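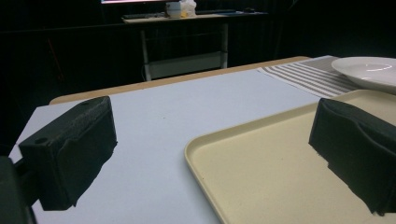

明るい色のテーブルの上で

Peltano 家庭レシピ手書きカード集 データカード

このページに来てくださって、ありがとうございます。Peltanoは、祖母や大叔母の世代が残した手書きのレシピカードを文字に起こし、誰でも読んで、調べて、できれば台所で作ってもらえるようにしたテキスト集です。もともとはGizella Feketeの家の引き出しに眠っていた菓子のカードを、Orsolya Csizmadiaが週末ごとに打ち込んでいたもので、親戚や近所の方から「うちのも頼む」と声がかかるうちに、ずいぶん大所帯になりました。

収録内容
現在の版には2068枚分のカードが入っています。ハンガリー語がほとんどで、ドイツ語まじりのものが200枚あります(一枚のカードの途中で言葉が替わることも珍しくなく、読んでいるとなかなか楽しいです)。焼き菓子がいちばん多く、次が保存食とスープ。肉料理は意外に少なめで、これはたぶん、毎週作るものはわざわざ書かなかったのだろうと私たちは話しています。

ファイルの構成
cards.csv カード一枚につき一行。番号、題名、本文、言語、分類
units.csv 昔の計量単位と、現在の単位への換算
notes.txt 欄外の書き込み、染みで読めない箇所の覚え書き
文字コードはUTF-8、区切りはカンマです。本文の中に改行が残っていますので、表計算ソフトで開くときは読み込みの設定を一度確かめてみてください。

書き起こしの方針
綴りの間違いは直していません。「砂糖」が三通りに綴られているカードもありますが、そのまま入れてあります。判読に迷った語には角括弧をつけ、二人で見ても決まらなかったものは疑問符にしました。読み合わせはIrén DobosとMariann Erdősが担当し、火曜の夜に電話をつないで、一枚ずつ声に出して確認しています。時間はかかりますけれど、声に出すと「卵を六つ」と「卵を八つ」の取り違えがよく見つかるのです。

計量について
「コップ一杯」「指の幅ひとつ」「くるみ大のバター」といった書き方には、本当に悩まされました。units.csvの換算値は、あくまで私たちの台所で試した目安です。コップの大きさは家ごとに違いますし、生地の固さを見ながら加減していただくのがいちばんだと思います。換算を試したカードは900枚で、残りはまだ手つかずです。オーブンの温度が書いてあるカードはめったになく、「熱い」「ほどよい」「パンのあとの」の三段階くらいに思ってください。

既知の問題
分類の「菓子」と「パン」の境目があいまいです。また、同じ家のカードに同じ料理が何度も出てくることがあり、少しずつ分量が違うので、重複とはみなさずに残しています。差出人のわからないカードは家名の欄が空です。Zernauから届いた束は紙の端が傷んでいて、最後の一行が欠けているものがあります。

利用条件
ご家庭での利用、授業、研究にはご自由にお使いください。料理本などに載せる場合は、カードを貸してくださったご家族に確認をとりますので、先にひとことお知らせいただけると助かります。個人の住所や電話番号が書き込まれていた箇所は伏せてあります。見落としを見つけた方は、どうか遠慮なく教えてください。

更新の予定
六月に、Kornél Szűcsがまとめている果実酒とシロップの章を加えます。カードの総数が3000枚になったら、題名だけでも日本語の索引をつけたいと思っています。訂正のご連絡には、カード番号と該当の行を添えてください。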